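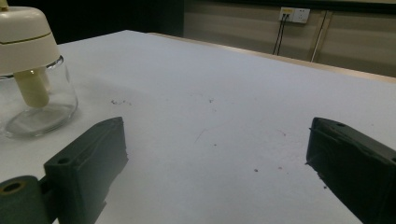

Translators are used to working alone. Most of them send a manuscript off, answer a round of questions from an editor, and hear nothing more until a box of books shows up. For the past four winters a small group in Wetach has been doing it differently. They meet in the upstairs room of the Ketilsson bookstore, they put one poem in front of everyone, and they stay until they have an English version all of them can live with.

The group has no formal name. On the store's calendar it goes down as "Poems, upstairs." It was started by Renata Wysocka, a high school language teacher who had been translating Polish poetry in her spare time for years without showing it to many people.

"I had a drawer of it," Wysocka said. "I'd get a poem to the point where I couldn't see it anymore, and then it went in the drawer. I wanted someone to argue with."

She found that person in Libor Tóth, a retired court interpreter who grew up speaking Hungarian and Slovak and learned his English from legal documents. Tóth had come into the store to return a dictionary. He and Wysocka got to talking at the counter about the word "homesick," and whether any other language has a word that is quite so flat. The first meeting was the following month, with the two of them and the owner's dog.

## One poem at a time

A session goes the same way every time. Whoever brought the poem reads it out loud in the original, twice. Then comes what the group calls the crib, a word-by-word version with no attempt at style. The crib is printed with wide gaps between the lines, and people write in the gaps.

After that, the arguing starts. On the night I visited, the poem was a short Swedish piece about a man closing up a summer house. Liv Åberg had brought it. She moved to Wetach from Gothenburg to work as a piano tuner and joined the group in its second winter. The poem has 14 lines, and the group spent most of the evening on the fourth.

The trouble was a verb. In Swedish it can be used for locking a door and also for finishing a conversation. English has "close," which covers both, but Åberg thought "close" sounded too soft. Tóth wanted "shut." Wysocka said "shut" would make the man seem angry, and nothing else in the poem says he is angry.

"He might be," said Tóth.

"Then it should be in the poem," said Wysocka.

They tried "lock up," then "finish with," then "put away." Someone suggested moving the line to the end, and Åberg said no before the sentence was over. At half past nine they agreed on "close," the word they had started with, but they changed the line after it so the softness had something hard to land on. Åberg read the whole thing through again and wrote the date at the top of the page.

I asked her later if it bothered her to spend so long getting back to the same word.

"It's a different word now," she said. "I know what it's doing there. At seven o'clock it was only the first one in the dictionary."

## From the drawer to print

For the first two years none of the work went any further than a ring binder behind the register. Then Oliwia Sobczak, who edits the poetry journal *Bernar*, stopped at the store while visiting her sister. She read the binder standing up and asked if she could take it with her.

*Bernar* printed four of the poems the next February, with the originals on the facing pages. The translator's name was a problem. Sobczak was used to crediting one person, or at most two. The group talked it over for an entire meeting and decided to list everyone who had been in the room on the night the version was settled, in alphabetical order, including a college student who had come only once and had mostly listened.

"He said 'gravel,'" Wysocka explained. "We had 'stones' and he said 'gravel,' and it was right. So he's in."

Sobczak says readers wrote in about the poems more than she expected, and that several of the letters were complaints. A reader who knew Slovak well sent two typed pages on a single comma. Tóth answered with three pages of his own. The two men have been writing to each other ever since, and the comma is still not settled.

The poems also reached Dorota Pawłowska, who runs the small press Pekia out of a former shoe repair shop two towns over. Pekia puts out a handful of titles a year, mainly local history and a series of walking guides that pays for the rest. Pawłowska had never done a book of poems in translation. She offered the group a contract for one, with a print run of 400 copies.
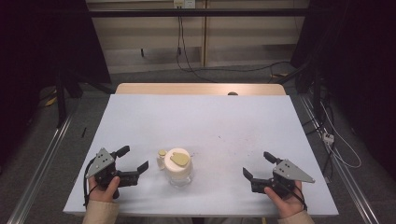

Putting the book together took longer than anyone had planned. The binder held more than enough material, but getting permission was slow. Many of the poets were alive and easy to reach, and most of them said yes by return email. The estates were harder. One family asked for a fee that was more than the cost of printing the whole book. Another could not agree among themselves who had the right to sign, and in the end the poem was dropped.

"You learn a lot about people's cousins," said Pawłowska.

There were also decisions about order. Wysocka wanted the poems grouped by language, so that a reader could get used to the sound of each one. Åberg wanted them in the order they were translated. Pawłowska, who had to sell the thing, wanted the shorter ones up front. The book as it stands follows Åberg's plan, and each poem carries a short note at the back saying what the group could not agree on. The notes were Sobczak's idea. Some run longer than the poems.

They are the part I would point people to first. One note lists nine English words for a certain kind of light rain and explains what was wrong with eight of them. Another says only: "Libor does not accept this line."

## Reading it out loud

The book had its first public reading at the store on Sunday, November 10, 2024. The downstairs shelves are on wheels, and they had been pushed against the walls to make room for folding chairs. Pekia brought 200 copies, half of the print run, and the rest stayed at the shop in boxes.

Each poem was read first in its own language and then in English. Åberg read the Swedish ones quickly and without looking up. Tóth took his time. Before the Slovak poem with the disputed comma he stopped and told the audience that a pause was coming and that they were free to disagree with it.

Questions afterward were mostly practical. A woman near the front wanted to know how many languages the group could handle. Wysocka said Polish, Hungarian, Slovak and Swedish, plus anything a new person could walk in with. A man asked whether it would be quicker to have one person do the translating and the others correct it. Tóth said that it would be much quicker.

Someone else asked about computer translation. Åberg said she had run the summer house poem through a program once the group's version was finished, just to see. It had given her "lock," which had been her own first idea on the bus.

## What comes next

Pawłowska has not decided on a second book. She wants to see how the first one does over the winter, and the walking guides are due for a new edition, with several trails rerouted. Sobczak has asked for another set of poems for *Bernar* and would like at least one of them to be funny. The group is finding that hard. Two comic poems, one Hungarian and one Polish, have each been on the table for three sessions. Both are still funny in the original.

Meetings run from October through March, on the first and third Thursday of the month, starting at seven. There is no charge and no need to sign up, and visitors don't have to speak a second language. The side entrance is the one to use, as the front door of the store is locked at six. Anyone bringing a poem is asked to make the crib in advance and to leave plenty of room between the lines.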